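Search the FAQ Search Clear

Humham Arm: Questions We Keep Getting

Humham is a desktop robot arm built on a table at the Onine shared workshop, mostly on weeknights, by people who had promised to fix their own bicycles first. Sarla Rawat keeps this page. Last edited 2025-10-24.

Is it a kit?

No. It's a pile of files, a shopping list and a certain amount of stubbornness. You print the structural parts, buy the servos, and put it together with a screwdriver and the build notes. If you want a box with everything in it and a phone number to call, there are companies that will happily sell you one.

How long does it take to print?

Ours took 78 hours of printer time, which doesn't include the base I printed upside down. Most of the parts are small. The shoulder block is the long one, so start it when you're going to be in the building anyway.

Why is it orange?

The workshop had a lot of orange filament. The gripper is blue because by then the workshop had less of it.

Can I use a different plastic?

Sure. Ours is ordinary PLA and it has held up fine. Keep it away from sunny windows. One builder left a finished forearm in a parked car and now owns a finished forearm with a bend in it.

What are all those holes in the parts?

Some are for screws, some are for cable ties, and a few are left over from an idea I had about mounting things. You can fill them in before you print. I haven't, in case the idea comes back.

The base wobbles when the arm swings. Is that normal?

It's normal if you skipped step 16, the one that tells you to tighten the disc after the foot goes on. Everybody skips step 16. Loosen the top layer, seat the disc again, tighten it evenly, and try a slow swing before a fast one. If it still wobbles, clamp the foot to the table.

Why toy fruit?

We tried real fruit first. A real banana is a fine test object for one evening, and after that you're testing something else. Toys stay the same shape, they don't attract flies, and you can drop one 19 times without feeling you ought to eat it afterward.
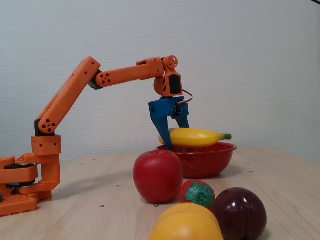 The banana is also a good teacher. A plum is the same from most sides, so the gripper can be a little off and still look clever. A banana has to be taken across the middle. Grab it too near one end and the other end swings down and takes the whole thing with it, usually onto the floor. When we change anything in the wrist, the banana gets to vote first.

Does it see the fruit?

Not in the basic build. You move the arm through a set of saved positions and it repeats them, so if somebody nudges the bowl, it will close very confidently on air. Adding a camera is possible and there's a thread about it on the workshop board. Bring a sandwich, it's a long thread.

How much can it lift?

Toy fruit. An empty enamel bowl, if you catch the rim and don't ask it to go fast. Please stop sending me videos of it attempting a drill.

My gripper closes but everything slips out. Help?

Wrap the inside of the fingers with something grippy. A cut-up bicycle inner tube works, and so does shelf liner. Don't fix it by telling the servo to squeeze harder. The servo will do as it's told right up until it stops doing anything at all.

The wrist cable keeps snagging.

Leave a loop. The wrist needs slack at the far end of its travel, and a cable that looks nice and tidy when the arm is parked will be too short the minute it reaches. I pulled two connectors off before I accepted this.

Which power supply do you use?

A secondhand one that somebody donated. Follow the voltage printed on your own servos, and get a supply that can handle all the motors working at once. If the arm bows its head and reboots whenever it lifts something, the supply is too small. It isn't being polite.

What are Gilletti and Mendoza?

Gilletti is the control software. Mendoza is the older control software, which is worse in every way except that it runs on the workshop laptop. New builders should use Gilletti. Settings files don't carry over between them, and yes, I've been asked to fix that.

Is it safe around kids?

It's slow and fairly weak, but it can pinch. Keep fingers and long hair clear of the joints, and put the power switch where you can reach it without leaning over the arm.

Can I come and see it?

Open bench is Thursday evenings, and we'll be running a beginner build in November with 15 places. Print your base before you come. Right side up, if you can manage it.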